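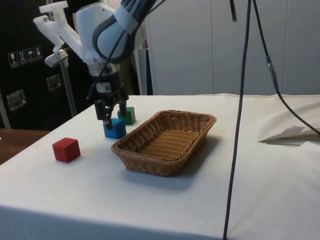 Sernbridge Tabletop Pick-and-Place Kit

Product overview

The Sernbridge kit is a set of small objects, a container and a software package for setting up and comparing pick-and-place routines on a single-arm cell. It is sold without an arm or gripper. Most buyers already have both and want a task that stays the same from one bench to the next.

The standard task is to move three colored cubes into a basket, one at a time, in an order given by the operator or by the control software. Cube positions are set by hand or drawn from the supplied list of start layouts.

What is in the box

Wooden cubes: red, green, blue
Woven wicker basket, rectangular
White tablecloth
USB drive with start layouts, task scripts and log templates
Printed setup sheet

Choosing a gripper

Any parallel or linkage gripper that opens wider than the cube will work. Fingers should reach the table surface without the gripper body touching the basket rim. Check this with the arm at low speed before running a script. Suction tools are not supported by the supplied scripts.

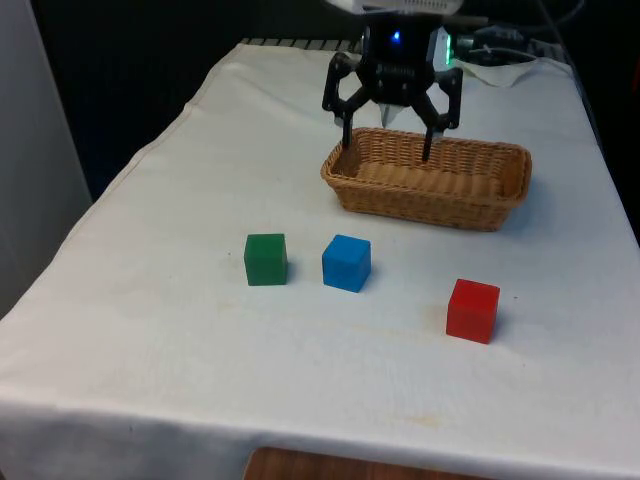

Two-finger gripper open over the basket, with the three cubes set out in front.

Setup

1. Spread the cloth and pull it flat where the cubes will go. Folds outside the working area do not matter.
2. Place the basket within reach of the arm and record its position in the layout file.
3. Set out the cubes with enough clearance for the fingers on both sides.
4. Teach the table height. The cloth must be in place when this is done.
5. Run the dry-cycle script with the gripper open, then start the task.

Software

Version 2 of the scripts includes 200 start layouts, up from 100. Logs are written as plain CSV, one line per attempt, with start time, cube color, result and operator note. Drivers are included for the Mitano and Bornel controllers. Other controllers need a short adapter, and a template is on the drive.

Ordering

Standard kit: $1,519
Standard kit with controller adapter support: $1,675
Replacement cubes and baskets are sold separately. Orders ship from the Valderrama warehouse. Kits with adapter support ship after the controller model has been confirmed.

Technical contact: Octavio Bermúdez, Applications
Page updated Monday, October 28, 2024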